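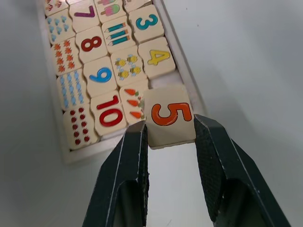 Figure 3. Number tiles and picture tiles in a wooden tray.

3.2 Materials and wear

Counting sets lent by toy libraries are handled more often than sets kept at home, and the paint on them wears unevenly. We examined lending records from two libraries, Zenddale and Evholm, covering 234 sets of wooden number tiles. A set was entered in the study if its card listed every loan and every repair. Sets with a missing card were left out – most of these came from Evholm, where the card system changed in August.

Wear was scored on a four-step scale by two raters working apart. The scale follows the one used in our pilot at Orlandini, with the lowest step widened to take in light scuffing at the corners. Where raters differed by one step, the higher score was kept. Larger differences went to a third rater.

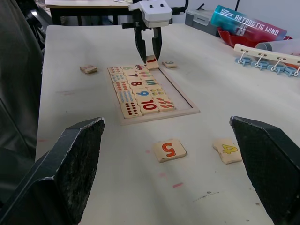
Why was wear scored by tile and not by set?
Low numerals are taught first and are handled more, so a single score for a whole set would hide the difference between tiles.

In all, 963 loans were logged. Loan length was capped at 90 days, after which a set was treated as overdue and its later use was not counted. Both libraries wipe tiles with a damp cloth on return, and neither uses solvent. Storage differed: Zenddale keeps sets flat on open shelves, while Evholm stacks them

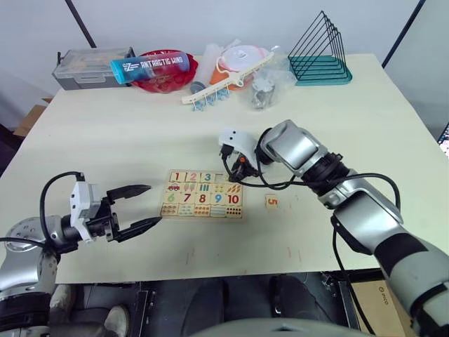
in closed bins, up to six deep. Stacking may rub the painted faces, and storage type was therefore entered in the model as a separate term. Room humidity was not recorded at either site.

The Trovik abrasion test was run on spare tiles only. Each tile received 3000 strokes under a fixed load and was scored again on the same scale. Results are given in Section 4.

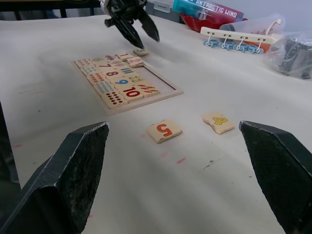
Figure 4. Loose number tiles on a white tabletop. The numeral 5 is orange-red; edges are worn and rounded.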